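Print this article | E-mail this article

Written Down Before Anyone Picks Up a Tool
House rules for hand-held gripper work, and why the short ones hold up

Last updated 12 January 2024

Industrial robot safety has a mature body of standards. The cell is fenced, the fence is interlocked, and the stop circuit has a performance level that somebody has calculated and signed. Hand-held gripper work sits outside nearly all of that. The tool has no arm behind it. A person carries it, closes the fingers on an object, and a camera on the tool records the motion so that a robot can be trained on it later. There is no hazard zone in the usual sense, and for a long time most labs concluded that there was nothing to write rules about.

Civholm, a contract engineering shop that runs demonstration work for several clients, came to the opposite view after an internal review in November. The review pulled 927 recordings from one client project and checked each against the task sheet it was supposed to follow. Of those, 35 were rejected. None was rejected for a safety reason. The causes were a finger pad fitted at the wrong angle, a marker moved between calibration and first take, and operators who had begun the task before the start position was confirmed.

The result was a house procedure, now in its second revision, which runs to 13 clauses and fits on two sheets. Vikeo and Verbruggen, two of the client firms, have adopted it with small changes. It is worth reading as a document, because it settles several questions that larger standards leave open.

The first clauses deal with the tool. Finger pads are to be inspected at the start of each shift for tears, glazing, and debris in the texture. Both pads are replaced together, even if only one is worn. A pad change counts as a configuration change, and the recordings before and after it are filed under separate configuration numbers. The lens is wiped with a dry cloth and checked against a reference card. If the mount has been loosened for any purpose, calibration is repeated in full.

The next group deals with fiducial markers, the printed black-and-white squares that let software work out where the camera is. Markers must be flat, fixed to a rigid backing, and free of gloss. Their printed size is measured with calipers after printing and entered in the log, as office printers scale pages without saying so. A marker that has been bumped is treated as moved. The operator does not get to judge whether the bump mattered.
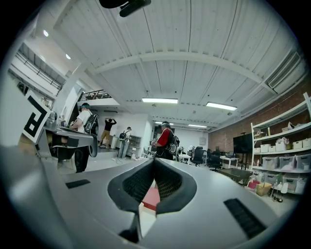
Dexter Kasprzak would have put the room ahead of the tool. His objection to the Civholm text is that pads and markers are things a technician checks by habit, whereas walkways, cables and storage are left to whoever used the space last. He would like a floor check signed before the calibration sheet is even opened, and he thinks a procedure that reaches housekeeping at clause nine has told its readers how much it cares about housekeeping.

The authors of the procedure accept part of this. Clause nine requires that cables crossing a walking route be covered or rerouted, and that storage be kept out of the route between stations. Clause ten covers people working near each other. Each operator has an assigned station and an assigned direction of approach. Worn equipment, such as a pack, adds to the depth of the body, and the clearance between stations is set with the equipment on. An operator who needs to cross another station's area says so aloud and waits for an answer.

Clause eleven concerns people who appear in recordings. A wide lens on a moving tool will pick up most of a room sooner or later. The Civholm rule is that everyone with access to the space signs a consent form before entering during a session, and that visitors who have not signed are kept outside until the current take is closed. Face blurring is applied at ingest, on a machine that is off the network. The unblurred copy is deleted once the blurred file passes a spot check. Verbruggen's version goes further and bars paper documents and unlocked screens from the area as well.

The last two clauses are administrative. One names a single person per shift with authority to stop all stations. The other states what goes in the log: tool number, configuration number, operator code, task sheet revision, and any departure from the sheet. Free-text comments are allowed but may not be used in place of a required field – a provision added in the second revision.

Two gaps remain. The procedure has no rule on operator fatigue beyond a general reference to breaks. Grip-heavy tasks load the thumb and forearm, and a limit on closures per hour would be simple to state, though Civholm has not yet collected the data to justify a number. Nor does it say what happens when a task sheet is revised partway through a shift. At present the stations finish on the old revision, by custom.

Furari, which builds storage and review software for this type of recording, plans to add the log fields as a template. That would make missing entries visible at upload. It would do nothing for entries that are present and wrong, and the spot check in clause eleven will still need a person to sit down and do it.

Print this article | E-mail this article

Reader comments (3)

calipers_dept
Agree on measuring the printed markers. We had a batch come out undersized and lost a week of work looking for a software bug. Print driver was set to "fit to page."

rmt1806
Is the pad replacement rule by shift or by number of closures? Ours wear unevenly depending on the task and a shift means very little.

Benchside
Clause nine should be clause one. Kasprzak is right.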